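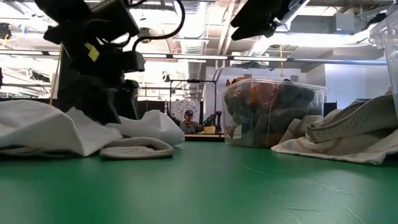
How to read a table from the national statistics office

Mon 13 April
By Mahsa Bagheri

Every time the statistics office publishes its yearly report, politicians of all parties start to quote it on television, and often two of them use the same table to say opposite things. I am not an economist, but I learned slowly to look up these numbers by myself. I want to explain how I do it, with the unemployment table for the province of Pindholm.

First, find the original table. Newspapers usually write only "according to the report", so go to the website of the office and look for the chapter name. The report has 207 pages and the labor chapter is in the second half. Download the spreadsheet if they offer it, the PDF is difficult to copy from.

Second, read the title and the small notes under the table before you read any number. The title says who is counted. In my example it is "persons 15 to 64 in the labor force", so students and people who stopped looking for a job are not there. When a minister says that unemployment went down, check if the labor force also went down. Both can happen together.

Third, look at the size of the survey. For Pindholm they interviewed 594 families. This is enough for a general idea, but if the rate changes by half a point from one year to the next, I would not write a headline about it. Some tables give a margin of error in the last column. Use it.

Now the mistake I made myself. A rate that goes from 8 percent to 10 percent went up by 2 points, but it also went up by 25 percent. Both sentences are correct. The opposition will choose the second one and the government the first one – so always write down the two original values.

Last, compare the same period. The June figures include the seasonal work at the hotels, and you can not put them next to a winter month. If there is a column called "seasonally adjusted", take this one for comparing months.

My friend Pouran Kiani asked me if the same steps are good for the election tables. Mostly yes, but there the question is if the percentage is of the voters or of the valid votes. I will write about it when the results by district are online.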